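4.2 Scene reset and acceptance rules for simulated bimanual episodes
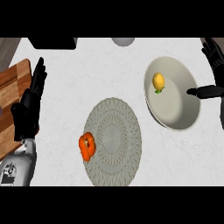 Figure 3. Overhead view of a rendered countertop episode: right hand over the bowl holding the lemon, left hand open above the cutting board, pepper at the rim of the placemat.

4.3 Rules applied

The Brildale protocol was written for physical cells and says little about rendered ones. We adopted its clauses on start state and idle limbs, and replaced the clause on lighting with a fixed renderer profile. Three rules govern acceptance. An episode is rejected if an arm not assigned to the current step touches any object. The target must be visible in the overhead view at the moment of first contact — occlusion by the working hand is allowed only after that. Object poses are logged at reset and again at release.

Of 1434 episodes generated in Gornix, 700 were passed to manual review by two annotators (Suvarna and Kushnir), working independently. Disagreements went to a third reader. Most concerned the second rule, where a finger lay close to the target and contact could not be judged from the overhead view alone. For these we used the simulator's contact log and treated the view as secondary.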